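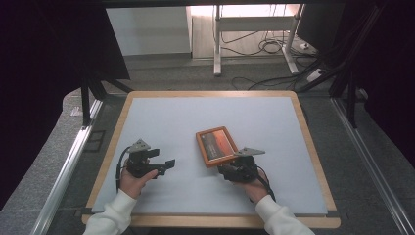

*Two-handed work with the hand-held grippers: right gripper on the small picture frame, left one open over the board.*

## 4. House rules for hand-held gripper sessions

I wrote this section after our first July at Clakwood, when I kept answering the same questions over and over. It covers the Tirkau hand-held pair on a floor board. If you're using the Mancombe bench arms, skip ahead to section 5, because the limits there are different and I don't want you mixing them up!

### Before you pick anything up

1. Lay the board flat on the floor and push down on each corner. If it rocks, move it.
2. Put one object on the board. Just one, please – you can add more once you've done a clean run.
3. Run each gripper cable back along its own side, left cable on the left and right cable on the right. They should never cross in front of you.
4. Wiggle the metal plate on top of each gripper. Any play at all means you stop and tighten it.
5. Squeeze both grippers fully closed, then let them open. Do this 3 times.

**Note:** I like long sleeves with snug cuffs for this. Loose ones drag on the board and catch on the jaws (I've lost a good shirt that way).

### During a run

6. Start with both grippers over the board, jaws open, and hold still until the log light goes steady.
7. Move at the speed you'd use to set down a full cup of coffee. Faster than that and the Nazari log starts dropping samples.
8. With thin, flat things like a picture frame, steady one side first and bring the other gripper in low. Let the frame tilt if it wants to. Don't fight it, and don't squeeze harder to straighten it out.
9. Keep your bare fingers behind the jaws. If something slips, leave it where it lands, finish the run and mark it as a slip. We keep those too.
10. Set the object down before you rest your arms.

**Caution:** Never use frames with real glass. Swap in clear plastic or leave the front open, and check the back for staples while you're at it.

**Caution:** Power strips and spare cable stay off the board and out from under your knees. If you have to reach over a cable to get to the object, stop and move the cable first.

### Afterward

Write down the run number, the object and anything odd, even if it feels silly. Run 229 in my own log just says "left jaw squeaky," and that little note saved me a whole afternoon later on.

Jaw pads get changed at 2,000 closes, or sooner if they look shiny. Wipe them with a dry cloth only – no cleaner, it leaves a film and then everything slides. Hang both grippers up with the jaws open and coil the cables loosely.

*Section last changed June 3, 2022*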